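Equipment › Mushing and Dryland › Harnesses and Lines

Temba Two-Dog Gangline Set

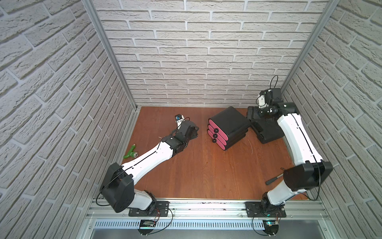

The Temba set is a complete towing line for a pair of dogs running side by side in front of a light sled, a kick scooter or a three-wheeled rig. It is intended for recreational drivers and for clubs that introduce new members to the sport over short distances. The set is supplied by Urnetti and replaces the earlier fixed-length version, which is no longer stocked.

Construction

The central line is made from hollow braided polyethylene rope, spliced by hand at each join. No knots are used in any part that carries load. A bungee section is fitted between the sled and the first join to soften the pull when the dogs start or when the runners meet uneven ground. The tug lines attach to the rear loop of each harness, and the shorter neck lines clip to the collars to keep the pair level with one another.

All 4 snaps are solid brass and may be replaced individually. Drivers who train in very low temperatures often prefer bronze snaps with a larger thumb piece, and these can be requested when ordering.

Sizing

The standard set is suitable for dogs weighing up to 27 kg each. For larger dogs, the heavy line should be chosen. It uses a thicker rope and a firmer bungee, and is otherwise identical. Tug lines can be supplied in a longer length for dogs with a long stride. Customers who are unsure should measure from the base of the tail to the front of the sled with the dog standing in harness, and send us the figure before ordering.

The set does not include harnesses. It has been checked for fit with the Renisance X-back harness and the Pillow padded half harness, both of which are listed separately in this section.

Care

Lines should be rinsed in cool water after use on salted or muddy tracks and hung to dry away from direct heat. The bungee section should be inspected before each outing. If the outer cover is worn through, or if the section no longer returns to its original length, it must be replaced. Chewed lines should not be knotted and returned to use – our workshop will re-splice them for a small charge.

Safe use

A snow hook or a fixed tie-off point must be used whenever the dogs are attached and the driver is not on the runners. The set is not designed for tethering dogs overnight, for towing motor vehicles or for climbing.

Ordering and returns

Unused sets may be returned within 60 days in their original packaging. Lines made to a special length are cut to order and can be returned only if faulty. Orders for clubs are accepted throughout the year, although the workshop is at its busiest from September and delivery may take longer – early orders are advised.

Shared 27 times | 2 comments

Contact us | Delivery | Returns | © Urnetti. All rights reserved. | Back to top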